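Chapter 12
Rules for Arms in Shared Domestic Kitchens

Learning aims

By the end of this chapter the reader should be able to state the duties of the person who plans a kitchen task, the person who reviews it and the person who signs it off; set out the limits that apply to an arm near furniture, appliances and household goods; and prepare a task record in the form used throughout Part Three.

12.1 Why household rules differ

The earlier chapters dealt with arms behind fences. In a fenced cell the layout is fixed, the parts are known and the people are outside. A kitchen offers none of this. The worktop is used by several people in a day, goods are put down wherever there is room, and seating may be drawn up on the far side. A rule written for a cell will often be silent on the very matters that count in a home, such as what the arm may touch, how close it may come to an object it has not been asked to move, and who decides when the layout has changed too much for the task to go on.

The Dralier household code, which is followed in this book, answers these matters by dividing every task into approach, contact and withdrawal. Each part carries its own limits. The approach is treated most strictly, as it is the part in which an error in the planned layout is first likely to show itself.

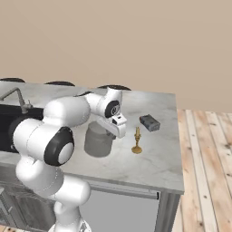

Under the code, an object standing on the worktop is classed as a target, a neighbour or a fixture. A target is the object named in the task. A neighbour is any movable object within reach of the arm, whether or not the planned path goes near it. A fixture is anything joined to the building or the furniture, including sinks, taps and the worktop itself. The class must be written in the task record before the first run. An object that has not been classed is to be treated as a neighbour, and contact with it is not allowed.

Small upright objects need particular care. A candlestick, a bottle or a stemmed glass may be knocked over by a light touch, and the reviewer should ask for a wider clearance than the object's base alone would suggest.

12.2 Simulation before installation

No task may be run in an occupied kitchen until it has been completed in simulation. The simulated kitchen should hold the same fixed furniture as the real one, at the same heights. It should also hold a fair range of movable goods. In the Baptiste trials, led by Kadri Navickas, each task was repeated with the goods moved between runs, and 1079 runs were reviewed in all. Of these, 38 were returned to the planner. The commonest ground for return was a missing class in the task record; faults in the path itself came second.

Students sometimes suppose that a clean set of simulated runs is enough for sign-off. The code does not take this view. Simulation shows that the plan agrees with the model of the kitchen. The agreement between the model and the kitchen is a separate question - and a separate signature.

12.3 Work near cupboards and appliances

Wall cupboards bring the wrist and gripper close to edges that lie above the worktop, while the elbow may be passing over something else. The planner must therefore state limits for the whole arm. A record that gives clearances for the gripper only is incomplete and shall be returned.
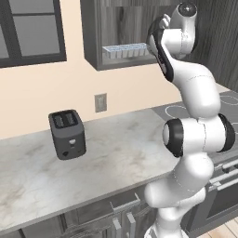
Appliances are entered in the record twice, once as objects and once as possible sources of heat. A toaster or cooktop is to be treated as hot unless its state has been confirmed by a person at the site. Clearances above a heat source apply to every link of the arm, including links that are only passing. Where the path to a cupboard cannot meet these clearances, the task must be planned again from a different starting position. The clearance itself may not be reduced.

12.4 Duties of the three roles

The planner prepares the task record and the path. The reviewer, who must not be the planner, checks the classes, the clearances and the simulated runs. The signatory visits the kitchen and confirms that it agrees with the model. In a small firm one person may act as both reviewer and signatory, provided that the record says so.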